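Section 4. Setting Up Your Country Watch List

Welcome back! If you have followed along since Section 1, you now have a working Kallio account and a reading desk with your name on it. What you don't have yet is a watch list, and without one the news desk will send you everything it finds, from cabinet reshuffles to fishing treaties, all in one long column. Let's fix that together.

Before you begin, have a short list of the countries you follow most closely. A scrap of paper is fine. Kallio covers 192 countries, and you are welcome to add them all, but most readers are happier with a dozen or so to start.

1. Sign in and open the Desk menu at the top left.

2. Choose Watch List, then New. Give the list a plain name you will recognize later, such as "Elections" or "Trade talks."

3. Type the first few letters of a country and pick it from the drop-down. Repeat until your list is done.

4. For each country, choose what you'd like to hear about: Elections, Parliament, Courts, Foreign Affairs, or All. You can tick more than one.

Note: Courts includes constitutional rulings and cases against sitting ministers. Ordinary criminal trials are kept in a separate feed, which we'll come to in Section 6.

5. Press Save. The list may take a minute to fill the first time – go ahead and pour yourself a coffee.
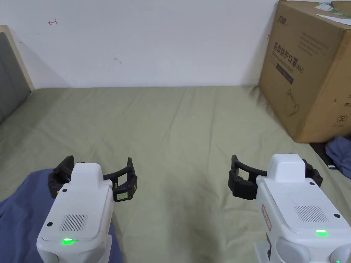
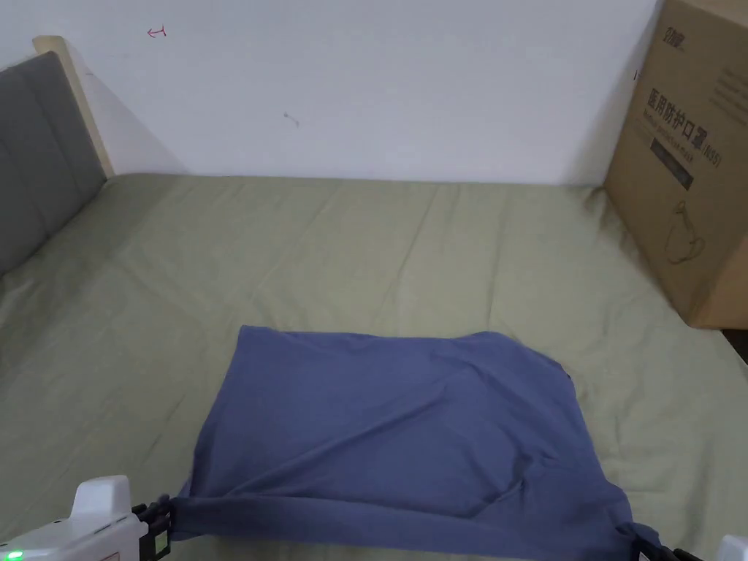
6. When the headlines appear, open two or three and look at the source line under each title. A solid dot means the report came from a wire service, and a hollow dot means it came from a local paper and was translated by our partners at Ondberg.

Caution: Translated headlines can shift in tone. If a quote from a minister sounds unusually sharp, please open the original before you pass it on to anybody.

7. Set your alert level. Low sends one digest each morning, Medium adds a note when a government falls or a vote is called, and High sends every update. Filipa Torres, who edits our elections pages, left hers on High through a coalition crisis and woke up to 571 messages, so do choose kindly for yourself.

Note: Alerts follow the clock on your own device. If you travel, check the time zone under Desk, then Preferences.

8. To share a list with a colleague, press Share and enter their Kallio name. They can read the list but can't change it unless you tick Allow Edits.

If a country seems to be missing, try its older or longer name first. Should that fail, write to Leandro Zapata at the help desk and tell him which spelling you tried.

Last revised 2018-05-29. Continue to Section 5, Saving and Printing Briefings.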